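Clulano Head Camera Kit -- Set-up Guide
Section 3: Recording household tasks

Before you start this section, please finish Section 2 (charging and pairing). The head unit must show a steady green light. If the light is blinking, the unit is still looking for the base station, and anything you record will not be saved.

This section explains how to fit the head unit, how to aim the camera, and how to record your first cleaning task. The recordings are used to teach a robot arm the same task, so the hands must stay in view for most of the time.

3.1 Fitting the head unit

1. Loosen the rear dial by turning it to the left until it stops.
2. Put the band on your head with the camera at the front. The lower edge of the band should sit one finger above the eyebrows.
3. Turn the dial to the right until the band does not slide when you nod.
4. Lead the cable behind your right ear and fix it to your collar with the clip.

Note: If you wear glasses, put them on after the band. The arms of the glasses go under the band, not over it.

Caution: Do not tighten the dial more than is needed. If you feel pressure on the forehead after 16 minutes of wearing, take the unit off and loosen it by two clicks.

3.2 Aiming the camera

The camera looks lower than your eyes do. This is set at the factory, and most users do not need to change it. Users who work sitting down with the object near their feet may need to tilt the camera further.

1. Open the Clulano app and choose Live View.
2. Sit or stand in the position you will use for the task.
3. Hold both hands in front of you, as if you are already working.
4. Move the camera up or down until both hands and the object are near the middle of the screen.
5. Press the lock lever on the side of the camera. You will hear a click.

Your own knees and shoes may appear on the screen when the object is low. You can leave them in. The software finds the hands first and does not need a clean background.

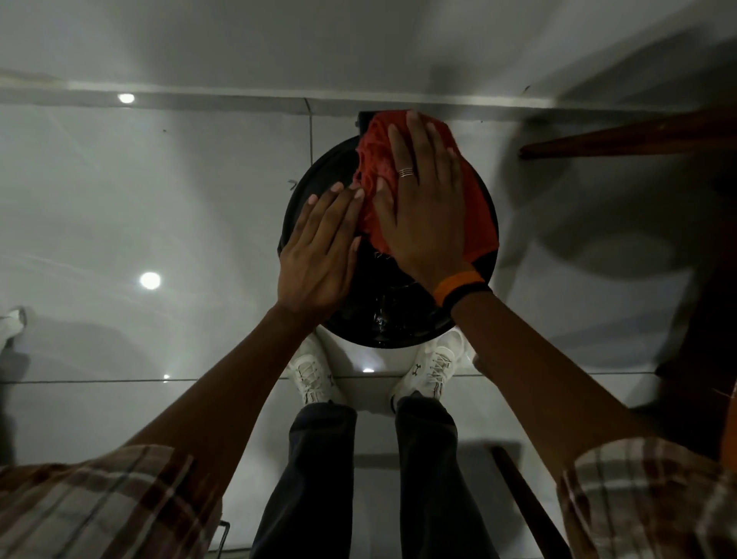
The forearms should also be visible where possible. Long sleeves are allowed, but please roll them up so that they do not fall over the wrist. Rings and wristbands can stay on, if you keep the same ones on for the complete session. When something on the hand changes between two recordings, the hand tracking must be started again, and this takes time.

3.3 Recording a wiping task

Wiping is the first task in the Hokton task list. It is short, it uses both hands, and it needs only a cloth and one object with a smooth surface, such as a lid or a tray.

1. Place the object on a stable surface or on the floor. Check that it does not rock.
2. Choose a cloth in a color that is easy to see against the object.
3. Say "start" or press the button on the clip one time. Wait for the short tone.
4. Hold both hands still, with the palms open, for 3 seconds.
5. Wipe the object in your normal way. Do not slow down for the camera.
6. Let one hand steady the object when you would do so at home -- the robot arm learns the holding as well as the wiping.
7. When you finish, hold both hands still again and press the button one time.

One recording may not be longer than 90 seconds. After this the unit stops by itself and gives two tones. The part already recorded is saved.

Note: Shiny floors and shiny objects can reflect ceiling lights as white spots. Small spots are no problem. If a spot covers a hand or the cloth in Live View, move the object a little or turn your body until the spot is somewhere else.

Caution: Do not use spray cleaners while you wear the head unit. The camera window has a coating which can be damaged by alcohol. If you need liquid for the task, put it on the cloth before you put on the unit.

3.4 Checking the recording

Open the app and choose Last Session. Each recording has a colored bar under it. Green means both hands were found, yellow means one hand was lost for a moment, and red means the recording cannot be used. Please delete the red ones before you upload, or they will count toward your storage.

A full set for one task is 17 recordings. They do not have to be made on the same day, but the chair, the floor position and the lighting should stay similar.

If more than three bars in a row are yellow, go back to 3.2 and aim the camera again. In September the app was updated with a larger Live View, so please install the newest version if your screen shows only a small preview.

Guide text: Seon-mi Yeom, Jirent user documentation
Last revised: Wednesday, November 26, 2025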